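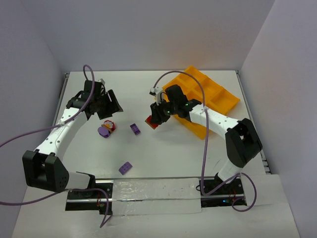 Joining a club as a slow rider, will I just get dropped?

Reshma Hlongwane
September 23, 2022

Hi all, hoping someone can put my mind at rest. I've been riding on my own since February, mostly lanes near home, and I'd like to join the Gerkuvel club for the winter. Their website has three Sunday groups and even the gentlest one says "steady pace, café stop, 100 km in summer, shorter in winter", with no hint of what steady means! I average about 13 mph on my own and I'm rubbish uphill (properly rubbish, I get off for the last bit of Bivitz Hill more often than not).

I'm also a bit worried about riding close to other people's wheels. Do I need to know all the hand signals before I turn up? And do I have to pay first, or can I try a ride or two? I did email but I haven't had a reply.

14 comments

Prys Gape

Hello Reshma, I rode with Gerkuvel for six years before I moved, so this may be a bit out of date, but I can't imagine they've changed that much. You'll be fine in the third group. It used to go out at 12 or 13 mph on the flat and everyone waits at the top of the hills. They do mean it about waiting, I've stood at the top of Bivitz eating a flapjack in sleet while the last few came up, and plenty of them were walking.

You could have a few rides as a guest before paying when I was there. Turn up ten minutes early and find whoever is leading, tell them it's your first club ride and they'll put you next to somebody chatty near the back. Leave a bike length to the wheel in front until you feel happier, and look past the rider ahead, because if you stare at their back tyre you'll be on the brakes all morning. The signals are mostly pointing at potholes and shouting "car back" and you'll pick them up by the café.

Things to bring: two inner tubes that fit YOUR wheels, levers, a pump, some cash (the Tehrani café didn't take cards in my day) and a phone number for someone at home written down. Mudguards from October or you'll get looks. A long one at the back is best, with a flap on it, as the person behind you gets everything otherwise.

I wouldn't wait for the email. Whoever looked after the inbox in my time answered it about once a month.

9 people found this helpful · Share (2)

Njål Hedlund

Get clipless pedals first, and a lighter bike. You can't keep up on flats.

0 people found this helpful

Hooman Dehghan

Please ignore the bit about pedals, I did my whole first winter on flat pedals and an old steel tourer and only fell off once, which was in a car park.

I'm in the third group now so I can give you the current version. Last Sunday we did 56 km out to Weltulano and back with the usual stop, and there were two people on their first ride. Guests get three rides free, then you join. Tehrani takes cards now, Prys! Meeting place has moved from the library to the car park behind the leisure centre, and the website still says library, so don't wait there.

If you do get left behind on a climb just keep going at your own speed, we stop at the next junction after it. Bring gloves, it's been nippy first thing.

6 people found this helpful · Share (1)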